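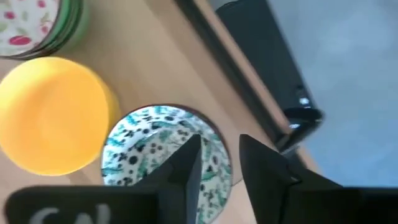
4. Running the Bowl Task

Brurmont Robotics Club, set-up guide, section 4. Finish section 3 (homing both arms) first.

4.1 Picking up

1. Put the bowls on the table within reach of the arm you are using.
2. Open the gripper fully and bring it in over the bowl.
3. Close slowly. Stop when the bowl no longer slides.
4. Lift it just clear of the wood and hold for 2 seconds.

Caution: Keep hands outside the black rails while either arm is powered.

Note: Leave slack in the wrist cable - a tight cable pulls the arm off its path.

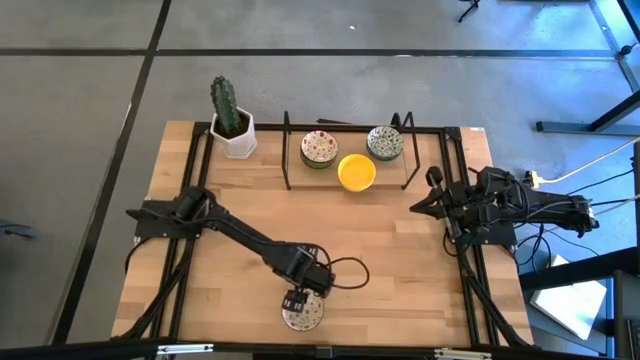
4.2 Saving the run

1. Press Stop in Feltamik before you reach in.
2. Name the run with your team number and save it.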